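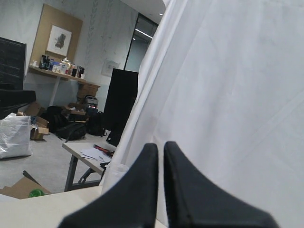

Why does cloth go all wavy?

Pick up a sheet. Or a tea towel, or your pyjama top. Hold it by one corner and let the rest drop. See how it falls? Not flat. It goes into long soft bumps and dips. Those are called folds, and this page is all about them. Folds, creases, wrinkles, and how to get a sheet put away without a big row.

First, what is cloth?

Cloth is made of threads. Lots and lots. On most sheets one lot of threads goes up and down and another lot goes side to side, over and under, over and under. That's weaving. Get a magnifying glass and look at a pillowcase, you might see a tiny grid. Like graph paper but fuzzy.

People who sell sheets like to talk about "thread count". It means how many threads are in a little square of the cloth, one inch each way. The sheet on my bed says 205 on the label. So 205 threads, going both ways added up, in a square not much bigger than a stamp! Go and see if yours has a number. Lots don't.

Why it hangs in folds

Gravity pulls everything down. A plank of wood gets pulled down too, but a plank is stiff so it keeps its shape. Cloth isn't stiff. It bends really easily, but it does not like to stretch much. So when you hold it up by one bit, the rest has to go somewhere. It bends. And bends again. You get a fold.

The posh word for how cloth hangs is "drape". Thin soft cloth drapes in lots of little folds. Thick cloth, like a coat or a heavy curtain, makes a few big fat ones.

Try this: get a hanky and a bath towel. Hang each one over the back of a chair. Which has the bigger folds? Now wet the hanky, squeeze it out and try again. (Do the wet one in the bathroom please.)

Folds and creases are not the same thing

A fold can drop out. Shake the sheet and it's gone, and a new one comes somewhere else.

A crease stays. It's a line where the cloth got squashed and the threads bent and stopped there. Sit on your school trousers in a heap for a day and you'll find some.

Cotton creases easily. Linen even more. Polyester hardly at all, which is why your football shirt looks fine even when it's been at the bottom of your bag all week with a banana. Wool sort of springs back by itself.

Why does an iron work then? Heat and a bit of steam let the tiny fibres in the threads loosen up and move. The iron presses them flat. Then they cool down and dry and stay flat. Until you sleep on them. Irons are very hot, so that's a grown up job.

Why a white sheet isn't really white

Funny one this. Look hard at a white sheet that's hanging up. Some bits are white. Some bits are grey. There's no grey in the cloth at all! It's shadow. The light lands on the bit that sticks out, and the dip behind gets less of it.

That's how your eyes know there's a fold there. If there were no shadows the whole thing would look like a blank bit of paper.

Cyril Gosling teaches drawing at Kekbridge and gets his class to do this. Pin up a plain white cloth. Draw ONLY the grey bits with a soft pencil. Leave the rest of the paper alone. It looks like nothing for ages and then suddenly it's a cloth. He says start with the longest fold and follow it from top to bottom before you do any little ones. I had a go. Mine looked like a ghost with a cold but it did look like cloth.

Long ago

People have been weaving for thousands and thousands of years, way before there were shops. Flax was one of the early plants used, it's what linen comes from. If you could pop back 2000 years you'd find people weaving cloth on wooden looms, and washing it, and probaly moaning about the washing.

How to fold a big sheet with a friend

You need: one clean dry sheet, two people, a bit of space. Move cups and pots off the table first.

1. Take two corners each. One person at each end.
2. Step back until the sheet is nearly tight.
3. Give it a shake. Big one!
4. Both bring your hands together so the sheet is half as wide. Swap the fold into one hand, pick up the new corner with the other, pull straight.
5. Same again. Now it's a long thin strip.
6. Walk towards each other. One person takes all the corners.
7. The other one picks up the bottom, where it's bent. Keep going till it's small.
8. Smooth it with your hand on the table.

Fitted sheets, the ones with elastic, are much harder. Aroha Rewi showed me her way: put your hands inside two of the corners like puppets, then tuck one corner inside the other so they're nested. Do the other two the same. Lay it down and tuck the wobbly edges in. Took me four goes and it still wasn't square. Fits in the cupboard though.

How many times can you fold it?

Each time you fold something in half it gets twice as thick. One layer, 2, 4, 8, 16, 32. It goes up fast. Fold a sheet seven times and there are 128 layers, over 100! Try it with a tea towel and write down how far you get before it just springs open. Most people give up sooner than they think they will.

Words to keep

Drape - how cloth hangs
Crease - a line that stays in
Weave - threads going over and under each other
Hem - the edge that's been turned over and sewn down so that it dosen't fray
Flax - the plant that linen is made from

Things to go and look for

Curtains, open and then closed. A coat on a hook. A flag when there's no wind. The tablecloth corner, where it hangs down in a sort of cone. Your own sleeve when you bend your arm, then straighten it.

Next page is buttons and zips.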